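Shared Study Space at the Rebelo Library: Use, Comfort and Furniture
Final report, Environmental Design Studies, second year

Summary

This report examines how students use the shared study areas on the upper level of the Rebelo Library and whether the present furniture suits the work done there. It draws on a written survey, a programme of observation carried out in November, and a review of the refurbishment plan prepared by Hendetti. A total of 142 students returned the survey. The main finding is that noise and the lack of power outlets trouble students more than the size or age of the desks.

Background

The upper level was fitted out as a reading room at a time when most students worked from books and paper. It was later divided into four zones: silent study, quiet study, group work and a short-stay area beside the stairs. The zones are marked on the floor plan at the entrance but are not separated by walls. Earlier student reports on the building dealt with lighting and heating and did not consider how the zones were used.

Method

The survey consisted of seven questions and was offered on paper at the service desk and through the student portal. Respondents were asked which zone they used most, how long they usually stayed, and what caused them to leave. Observation took place in the morning, at midday and after 6 pm. No names were recorded. The project group also measured sound levels in each zone with a meter borrowed from the physics laboratory.

Results

The silent zone was the most popular choice in the survey, although observation showed that the group area filled first. Students who preferred silence often moved to the quiet zone when conversation carried across from the stairs. Sound levels in the two zones differed very little in the afternoon.

Outlets were the second most common concern. Those in the group area are fixed to the outer wall, and students seated near the centre of the room rely on extension cords, which the library does not permit. Several respondents wrote that they planned their day around the charge left in their laptops.

Comments on furniture were mixed. The older timber tables were described as solid but too deep for the space between the shelves. Respondents who had used single desks elsewhere on campus asked for a plain work surface with enough leg room for a bag.

Furniture options

Two suppliers were compared, Wimex and Giltano. Both offer single desks and linked benches. The group considered surface finish, leg position, ease of cleaning and the path of cables from the desk to the floor. A budget of $3000 was assumed for a trial in one zone, including delivery. 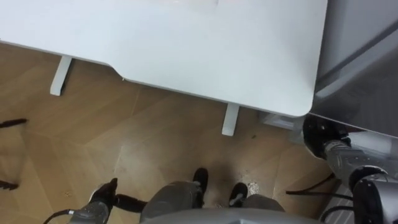

Figure 1. White desk with a matte top, rounded front corner and stepped front edge.

Leg position proved harder to assess from the catalogues than expected, as neither supplier gives the clear width between supports for every model. It is recommended that this measurement be requested in writing before any order is placed.

Recommendations

The group work area should be moved away from the stairs and the silent zone placed at the far end of the floor. Floor outlets should be costed as part of the Hendetti plan. A furniture trial should follow once the new layout is in place, with the same survey repeated at the end of the term.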